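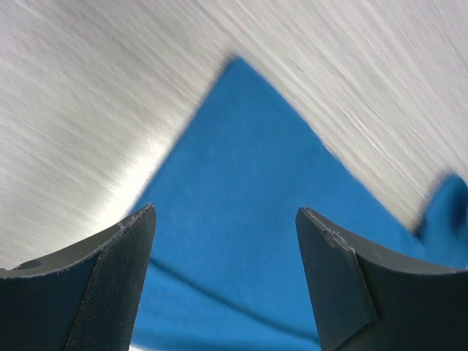
Laundry Folder, part-time (two openings)
Bélanger Wash & Fold, 214 Roten Street, Milton
Posted 24/06/2019

Bélanger Wash & Fold is hiring two part-time folders for the finishing room at our Milton shop. We wash, dry and fold household laundry for walk-in customers and for a pickup route that covers Milton and Stalden. The work is mostly everyday clothing: T-shirts, long-sleeved shirts, sweatpants, pajamas, kids' clothes, towels and sheets. We do not do dry cleaning or alterations.

Folders work standing at a table. You take one customer's order at a time, fold it to our standard, stack it by type and pass it to the counter for bagging. Orders are never mixed on a table. If a sock or a washcloth turns up that does not belong to the order, it goes in the stray bin with a tag showing the date and the dryer number.

What you will do

Empty dryers into clean baskets and bring them to the folding tables.
Turn garments right side out, check pockets and close zippers.
Fold shirts, pants, towels and sheets to the shop standard.
Set aside anything with a stain, a tear or a missing button, and write it on the order slip.
Wipe down tables and baskets at the end of the shift.
Cover the counter for short breaks once you have been trained on the register.

The shop fold

A T-shirt is laid flat and smoothed from the middle out before any fold is made. Both sides come in to the same width, sleeves are turned back so they do not stick out, and the shirt is then folded up from the hem. Finished shirts should stack without leaning. Long-sleeved shirts start with a lengthwise fold and are brought down to the same size as the T-shirts, so one stack can hold both. 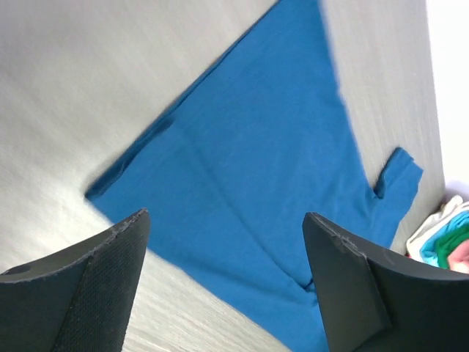
Blue T-shirt on the table, with a small pile of other clothes off to the side.

We care more about even folds than speed for the first month. After that we expect a steady pace, and the shift lead will tell you how you are doing. Some customers ask for their own way of folding – rolled towels, shirts on hangers, socks left loose – and those requests are printed on the slip. Please read the slip before you start.

Hours and pay

The openings are for the afternoon shift, Tuesday through Saturday, 1 p.m. to 6 p.m. Both start as soon as we find the right people, and we would like to keep them filled through October at least, when the route gets busier. Pay is hourly and is discussed at the interview. Anyone still with us at the end of October gets a $300 bonus in the next paycheck. Staff can wash and dry their own laundry here at no charge on the days they work.
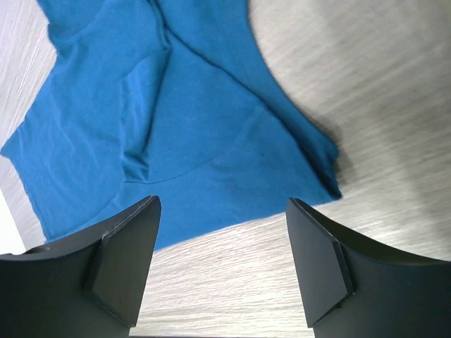 Do I need to have worked in a laundry before?
Previous laundry work is not required. New folders are trained during their first two weeks, on paid time.

What we ask for

You should be able to stand for a full shift and lift a basket of damp towels. The room is warm in summer, so dress for it. We use fragrance-free detergent for most orders, but some customers send their own, and you should be comfortable working around scented products. You need to be at least 18 and able to read order slips in English.

Neat habits matter in this job. A basket stays next to the table while you work, and finished pieces go in a stack at the back corner, heavier items on the bottom,
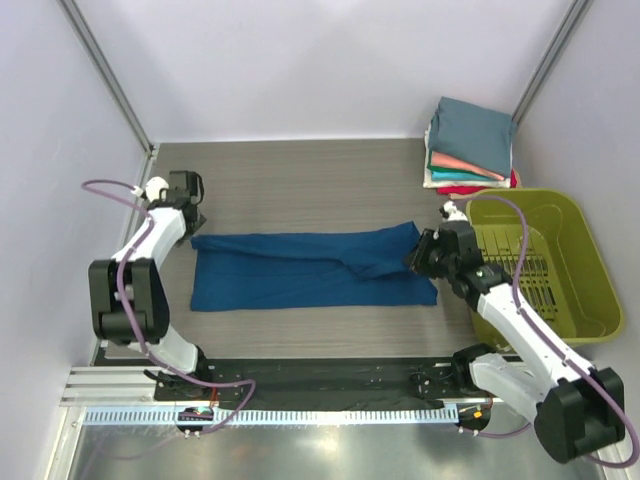

so that the front of the table stays clear for the next garment. If you have to leave a piece half done, leave it flat and come back to it before starting anything else.

How to apply

Stop by the Milton shop any weekday before noon and ask for an application at the counter, or pick one up at our Stalden drop-off window. Fill it out there or take it home. List the days you are available and one reference, from work or school.

Interviews are short and are held in the finishing room. You will be asked to fold a few shop items, including a T-shirt and a towel. We will call every applicant by phone, whether or not we have a place for them. Applications stay open until both positions are filled.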